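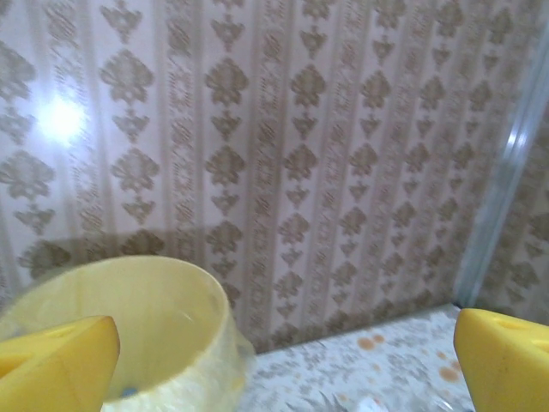
Grondus Finger Set, yellow, for the Penry wrist mount

A pair of printed gripper fingers for small arms built at home or in a shared workshop. The fingers are wedge-shaped with angled tips, made for picking up light things from a table: cups, small tubs, wrappers, bottle caps. Thin-walled plastic tubs can be held by the rim or by the side. For the side grip, set the closing force low first and raise it a step at a time.

In the box
Left finger, right finger, 4 screws, a hex key and a printed drill guide. The servo and the wrist camera bracket are sold separately. The Pollar bracket fits without changes and keeps both fingertips in view.

Fitting
Take the old fingers off with the power disconnected. Slide each new finger onto its carrier until it stops, then tighten the screws evenly. Close the gripper by hand and check that the tips meet. If they are off by more than 3 mm, loosen one side and reseat it. Run the homing routine again before the first pick.

Using it on a kitchen or dining table
A tablecloth is fine, but tape down the edges or the fingers will drag it. Shiny walls and metal trim can throw glare into a wrist camera. Move the lamp or turn exposure down until the bright spot shrinks. Busy patterns on cloth or wallpaper may confuse simple color tracking. Bright yellow was chosen for the fingers so they can be masked out by color, but a pale yellow cup may need a tighter threshold.

Limits
Maximum load 630 g. Not for hot items or food contact. Wipe with a damp cloth. Do not use solvents.

Spare fingers are sold singly. Orders ship from the Sukthorpe workshop.

Last updated: Monday, August 3, 2026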